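Simulation Deserves a Full Place in the School Robotics Curriculum

The automation club at Stellummont College has 43 members and three physical arms. Arithmetic of that kind has led many schools to treat simulation as a waiting room, where pupils are kept occupied until the real equipment is free. It is the view of this column that such an arrangement undervalues the work.

In the Jastico module, pupils write a grasping routine and then study it through the gripper's own view. They learn early that a scene which is obvious from across a room may be very hard to read from just behind the fingers. Large surfaces fill the view, and familiar shapes lose their outlines.
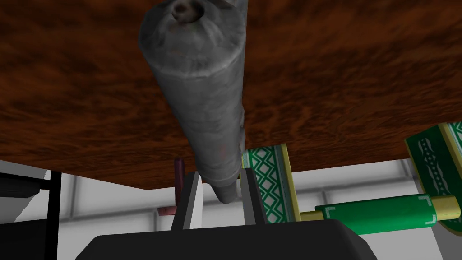
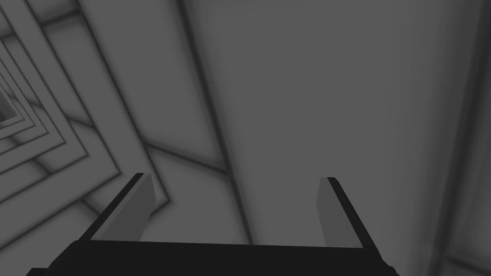
Simulated gripper views from the Jastico module: a grey cylinder between the fingers (first) and the fingers with nothing between them (second).

Critics of the module observe that a rendered object has no true weight, and that a pupil may score 97 on a simulated task and still fail at the bench. The objection is a fair one. It is an argument for assessing both kinds of work – and for requiring a written account of where they disagree.

The Benkirane Cup, which our pupils enter each April, still awards marks for bench trials alone. Its organisers should reconsider. A team that can explain a poor grasp has learned something worth crediting, and the present mark scheme has no column in which to record it.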